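The Patient One

I got the job because of my hands, which sounds fancier than it was. Leonie Nepia watched me pick a knot out of her necklace on the bus and asked if I wanted to come do that for money. I said sure. I thought she meant necklaces!

She meant earphones, mostly. Earphones and shoelaces and one awful week of Christmas lights. You strap the bands on, left and right, and you sit at the white desk in room 705 and you untangle things, and whatever your hands do goes down the wire to Keren. Keren was the robot. Keren lived upstairs at Skilalach and I hadn't met it.

"Go slow," Leonie said on my first morning. "But don't go slow like you're showing somebody. Go slow like you're by yourself."

Try that sometime. I couldn't do it at all. I'd get a loop loose and look up at the dark monitors like a kid at a piano recital, and Leonie would say "again" from behind me, and she'd scrunch the whole mess back into a ball.

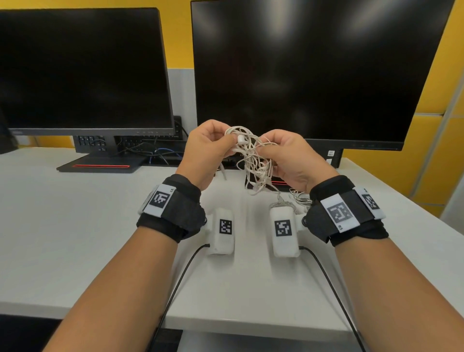 Page last changed: 07/08/2026

By the second week I'd quit looking up. I'd learned the thing my grandmother knew about yarn, that you don't pull. You pinch one spot and you sort of worry at the rest until it gets roomy, and then an end shows up all by itself and you follow it home. I talked while I did it, too. "Come on, sweetheart, where are you going, who are you under?" The bands didn't pick up talking, so I figured it was my business.

Then Huia Ormsby came down, who ran the upstairs, and she had a funny look on her face.

"Do you stop?" she said. "When you're working. Do you just stop and hold it?"

I had to think. I guess I did. When a knot got really mean I'd quit moving and hold the bundle up and let it hang there a second – my grandmother again, she used to say give it a chance to be sorry.

"Keren does that now," Huia said. "We thought it had crashed. Perić almost pulled the plug."

So they took me up to see it. It was smaller than I'd pictured, two arms on a post, and somebody had handed it a wad of white cord. It pinched. It worried at it. Then it quit, and held the wad up, and the loose bits swung and settled, and all of us stood there not breathing. Three seconds, maybe five.

"Come on, sweetheart," I said, I couldn't help it.

And it went back in with the left hand, right where I would have.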